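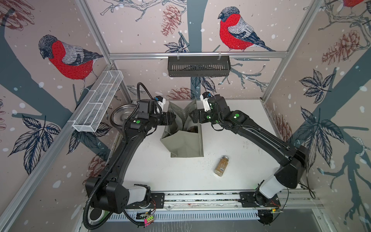 Chapter 3
Packing and Unit Loads

3.1 Scope of the chapter

Goods seldom travel in the form in which they are used. Between the place of filling and the kitchen shelf, a jar of ground spice may be placed in a carton, a tray, a pallet load, a roll cage and finally a shopping bag. Each of these is a level of packing. This chapter sets out the levels, defines the terms used for them and gives the methods for working out how many items a load can hold. Storage conditions are dealt with in Chapter 4.

3.2 Rigid and flexible containers

A rigid container keeps its shape whether full or empty. Its inside volume is fixed and can be found from three measurements. A flexible container, such as a fabric bag or a paper sack, takes part of its shape from its contents. Its sides may fold inward when it is lightly filled, and its stated volume is reached only when the walls are fully spread. For this reason the capacity of a flexible container is given as a nominal value and is checked by filling with a test material.

Glass jars are rigid but have curved walls. Round jars standing in straight rows leave gaps at the corners, and the volume of these gaps must be counted as part of the load.

3.3 Fill ratio

The fill ratio is the total outside volume of the items divided by the inside volume of the container, multiplied by 100 to give a percentage. Both volumes must be in the same unit.

Worked case. The Gisimham depot receives cartons with an inside volume of 100 litres. The items in one carton have a total outside volume of 68 litres. The fill ratio is 68 per cent. The remaining 32 litres are void, and may be taken up by dividers or left open.

A high fill ratio does not by itself show that a load is sound. Heavy items placed over light ones, or glass placed against glass without a divider, can cause damage at any ratio.

3.4 The Rimevden records

The tables in this chapter are drawn from 791 consignments sent from Rimevden to Aasen in April. Mixed loads are listed apart from single-product loads. Breakages were recorded on arrival, before the goods were moved to the shelves.

Terms to learn: nominal capacity, fill ratio, void, unit load, divider.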